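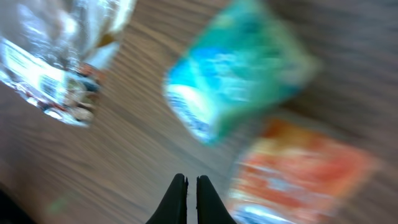 Hiltari bag sealer, after one winter of use

I bought the Hiltari in January, when I found small moths in my rice for the second time. The first time I threw away the rice and cleaned the shelf with vinegar. The second time I threw away almost everything, also the lentils and a very nice bag of dried mushrooms which I still regret. So my review comes from a person who had a reason to be serious about closing bags.

The Hiltari is a small hand sealer. You hold it like a stapler, you press, and you pull it slowly along the top of the bag. Inside there is a thin hot wire, and on the other end a little blade to open the bag again. It works with a cable, and this I wanted. I had before a sealer with batteries, and it was strong for the first week and then weaker and weaker until it only made the plastic warm.

The instructions say to wait 20 seconds after you switch it on. I wait longer. With a short wait, the first part of the seal is weak and you can pull it open with two fingers. When the wire is truly ready, the seal is narrow and clean, and it holds if you turn the bag over and shake it.

Now to the different kinds of bags, which the box does not explain at all.

Thin clear plastic is the most difficult. It wrinkles, and where there is a wrinkle, there is a little channel where the air goes in. You must pull the film flat with the other hand, and for this you need to put the bag on the table and not hold it in the air. For very thin film I go quickly. If you stop in the middle, you get a hole, and then you have to cut off the top and begin again lower.

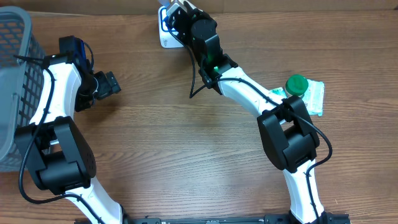 Thick bags with a shiny inside layer, like the ones for coffee or potato chips, are much easier. They lie flat and the seal is straight nearly every time. I sealed an open bag of coffee, 500 grams, and put it upside down in the drawer for one night, and in the morning there was no powder in the drawer. For coffee bags with folds at the sides I open the folds first. Where there are four layers together, the wire does not bring enough heat to the middle ones.

Paper bags do not work. I write it because the picture on the box shows flour, and I was hoping. Flour I now put in Eva jars, the 600 milliliter ones, and a full bag of flour needs more than one of them. The lid has a rubber ring and closes with a turn. They are good jars, a little heavy, and the opening is wide enough for a measuring cup. The rubber ring takes the smell of what is inside, so a jar which had curry powder will be a curry jar for the rest of its life.

Before the Hiltari I used Hemo clips for everything. I do not want to speak badly about them. They are cheap, they come in a good size for bread, and you do not have to wait for anything to get hot. For a bag which you open every day, such as breakfast cereal, the clip is still better. With a sealer you lose a strip of the bag each time, and after some days the bag is too short for what is in it.

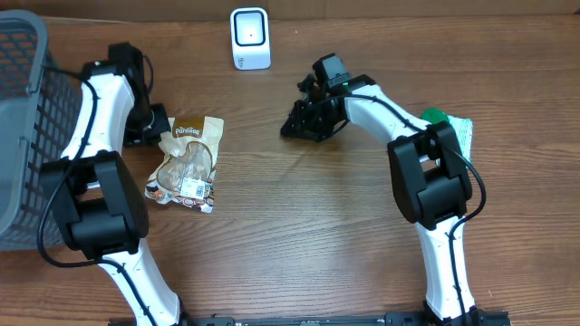
Do the clips not get loose after a few months, a reader asked under my older post about shelves, and why not simply a rubber band, which costs nothing and goes around any bag. The clips do get loose, yes. Mine lasted a good year and then the spring became soft, first on the long ones. And I use rubber bands also — for nuts and for pasta they are fine if you roll the top tight before. Against moths I do not trust them. The animal is very small when it is young, and it will find the fold.

About the build of the Hiltari I have mixed feelings. The body is solid and it does not slide in the hand. The switch is in a bad place, exactly under the thumb, and I have turned the thing off in the middle of a seal more times than I like. The cable is short. In my kitchen I must stand at the end of the counter, next to the toaster, with my bags in a row. The small light for "ready" is green, but it becomes green too early, as I explained.

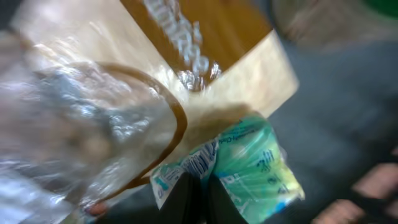
Cleaning is simple if you do it soon. When a piece of melted film stays on the wire, the next seal will have a bubble at the same place. I let everything cool down completely and then I wipe with a dry cloth. Once I used a damp cloth and the seal was poor for some time after. The blade for opening I stopped using. Scissors cut straighter.

A few practical points for those who want to buy:

Press out the air with your flat hand before you seal, starting from the bottom. The bag will take less place and brown sugar stays softer.

Leave two fingers of empty plastic above the food. Crumbs in the seal are the most common mistake, and salt is the worst.

Write the name and the month on the bag before sealing, while it is still flat. I did it after, and my pen went through.

For frozen peas, dry the inside edge with a paper towel. Ice on the film makes the seal come open in the freezer.

My shop, Samuel on the corner, had it between the light bulbs and the baking paper, and they also sell the Eva jars one by one. There is a bigger Hiltari model with 600 on the label and a longer arm. I tried it in the shop and it was too wide for my drawer, so about its seals I can say nothing.

Since January I had no moths in the cabinet. I also cleaned better and bought smaller bags, so please do not give the sealer all the honor. I give it four stars from five — one star is missing for the switch and the short cable. If they move the switch to the side, I will buy a second one for my mother.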